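July 18, 2023

Q2 numbers for Piltari came out before open. Dumping notes here so we dont have to redo this in November.

Headline: revenue up on the year, down a bit on the quarter. Press release leads with the year-on-year, of course. Gross margin better than I had in the model. Most of that is mix, older controller boards finally rolling off. Check the segment table, they moved embedded out of "other" and restated only one year back. Annoying. Our old sheet won't line up past that.

Headcount: 46 added in the quarter, nearly all in the Bevthorpe office. Opex line makes sense now.

Channel inventory
Plovanow (distributor) reported last week. Their stock of Piltari parts is at 127 days. Too high. Management said "normalizing" on the call and moved on. Asked our contact there for the split by part family, no answer yet. If it's mostly the low-end boards I don't care much. If it's the new ones, then the guide is too generous and we should cut.

Kırmızıgül order
600 units total, 300 shipped and booked in Q2. Remainder in second half, no month given. I had all of it in Q3, wrong, fix tab 4. Also the ı's break the CSV import again, row comes in as garbage and the lookup returns zero. Worked around by hand. Somebody please save the thing as UTF-8.

Model changes made today
- gross margin up for Q3, left Q4 alone
- Kırmızıgül split across two quarters
- embedded now own row, history blank before the restatement
- tax rate back to the old one, the change in spring was my mistake
- share count from the filing, not the release (they differ, diluted vs basic, release doesnt say which)

Sanity check: sum of segments ties to total. Cash flow doesn't, off by a small amount, probably the lease item. Leaving it.

Industrial / embedded
Smallest segment, fastest growing. Motor control boards, arm controllers, that kind of thing. Call gave it maybe two sentences. Margin not disclosed, I have it a little under company average, pure guess.
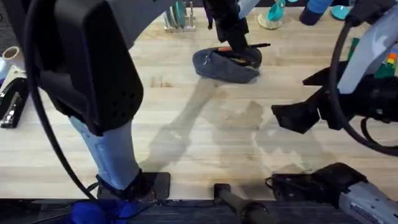 Open items
- part family split from Plovanow, chase again
- reread transcript for the pricing question, I think the CFO dodged it but the audio dropped
- capex: guide unchanged but the Bevthorpe lease must be in there somewhere
- lease item / cash flow tie-out
- old sheet is now read only, use the copy with "restated" in the name

Guide for Q3 is flat. I'm slightly under. Will revisit when the other suppliers have reported.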